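Semwal anuncia el regreso de Florero, el manga de las floristas mágicas, en una edición nueva y completa

NOTA DE PRENSA
Para publicación inmediata

¡Hola a todas y a todos! Os escribo desde Semwal, la editorial pequeñita que llevo desde el salón de mi casa (bueno, ahora ya desde un local con persiana propia), y vengo con una noticia que llevaba meses mordiéndome la lengua para no soltar: en marzo volvemos a publicar Florero, esta vez entero, en 3 tomos y con traducción nueva.

Si no la conocéis, os cuento un poco. La protagonista trabaja por las tardes en una floristería de barrio y una noche rompe sin querer un jarrón que no debía tocar. A partir de ahí se transforma cada vez que alguien le regala una flor, y según la flor le toca un poder u otro. Con las rosas le va de maravilla, con los claveles regular y con los cactus mejor ni os digo. Yo la leí de adolescente en una edición prestada a la que le faltaba el final, así que imaginaos las ganas que le tenía.

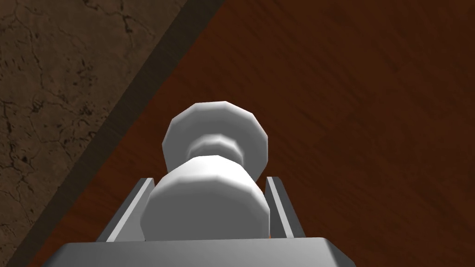 ¿Hace falta haber leído la edición antigua para empezar con esta?
Para nada, el tomo 1 arranca desde el primer capítulo y hemos recolocado las historias cortas donde les corresponde por orden de lectura.

La traducción es nueva de arriba abajo. Hemos recuperado los nombres originales de las flores, que en la versión anterior se habían cambiado a capricho, y también las páginas a color del principio de cada arco. Cada tomo tiene 249 páginas, con sobrecubierta y un papel bastante más grueso que el de nuestra colección de bolsillo (sí, leímos vuestras quejas, ¡todas!).

De la rotulación se ha encargado el estudio Motetach, con quien ya trabajamos en otras series, y han rehecho a mano las onomatopeyas. Me pasaron las primeras pruebas un martes a las once de la noche y me quedé leyéndolas hasta las tantas. 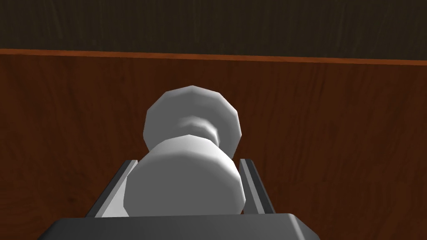 Además habrá un cofre para guardar los tomos, en tirada limitada de 200 ejemplares, que distribuirá Premis solo en librerías especializadas. Dentro va un librito de 70 páginas con bocetos, portadas de revista y una historia corta inédita en español sobre la dueña de la floristería, que es mi personaje favorito y sale poquísimo en la serie.

El tomo 1 y el cofre salen a la vez, y los otros dos tomos irán llegando a lo largo del año. Las librerías ya pueden hacer sus pedidos a través de Premis, y la prensa que quiera un ejemplar de lectura o páginas de muestra puede escribirnos al correo de contacto de la web de Semwal. Contesto yo, a veces tarde, pero contesto.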